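Home | News | Opinion | Letters | Archive

Last updated 10/11/17

Fix the flat fee before you fix anything else

My electric bill came the same week as my water bill this October, and I made the mistake of opening them side by side at the kitchen counter. The water one I understood. The electric one I read three times, with my glasses on, and I still had to call my neighbor Deisy Agudelo, who used to do the books for a hardware store and isn't scared of small print.

What we worked out is that I could turn off everything in my house, go stay with my sister in Palomino for the whole month, and still owe a pretty good chunk of money. That's the fixed charge. Promex calls it a "customer service and delivery base amount," and it has gone up 4 times since I moved in. The part that depends on how much power I use has hardly budged. So when people tell me to save money by hanging out my laundry (I already do!) I want to show them the bill.

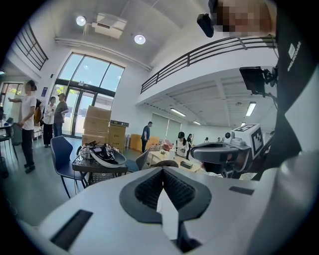
Hand-held grippers in a tall, white-walled hall.

I know the argument for it. Poles and wires cost the same whether I run my dryer or not, and somebody has to pay for them. Fine. I like poles and wires. I was here for the ice storm in 2000 and I remember cooking beans on a camp stove for what felt like forever, so please don't write in and tell me I don't appreciate the grid.

But think about who gets hit. A retired person in two rooms with one lamp on pays the same base amount as a house out on the Ralero road with a heated pool and a garage you could park a bus in. The pool people barely notice it. For the lamp person it can be half the bill – and she can't do one thing about it, short of sitting in the dark, and even that won't help!

Then there's the company's plan to give every household a $150 credit spread over the winter. Sounds lovely. I thought so too until Deisy pointed out that the base amount goes up again in the same filing, and the credit ends while the increase stays. I'd rather they kept the credit and left the charge alone.

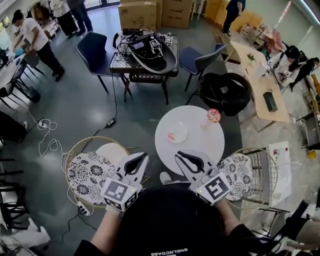

I went to the hearing over in Amen to say all this, and I'll admit the turnout was better than I expected. The man from Promex was polite. He had slides. He said the average customer would see "a modest adjustment," and a woman behind me asked if he'd ever met the average customer, which got a laugh. He didn't really answer her and he didn't really answer me either.

What I'd like is pretty simple. Put the base amount back where it was, and make up the difference from the heaviest users, with a price that steps up as you use more. Other places do it. People with electric heat and old drafty houses would need some protection, and I'd want that written in from the start – I'm not trying to freeze anybody. And print the bill so a normal person can read it without calling Deisy.

Comments on the filing are still being taken, by mail or at the Promex counter. Mine is going in the mail tomorrow. It's two pages, handwritten, and I left out the part about the slides.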